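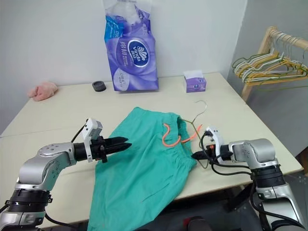
The Prolteo Book Return Cabinet is available to public and branch libraries for lease or purchase. The standard model holds 166 volumes and accepts items through a single front slot, which locks when the bin is full. Its floor space is modest. Where a light beige table like this one already stands against a white wall, the low cabinet will fit beneath most tables of that kind. Bins are lifted out from the rear.

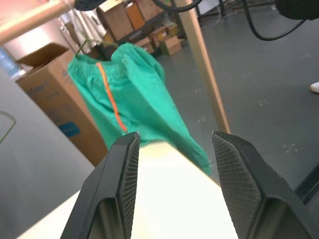
Teal-green garment with orange stripe, held above a white tabletop.

Libraries with larger circulation may order the Stusgate extension, which adds 148 volumes and shares the same lock and key. The cabinet is priced at $2,788, including delivery and a warranty of 3 years. Orders received by Jun 11, 2026 will be delivered in July.

Requests for a site visit should be addressed to Emanuel Onu, Library Equipment. Replacement keys are issued only on written request from the library director.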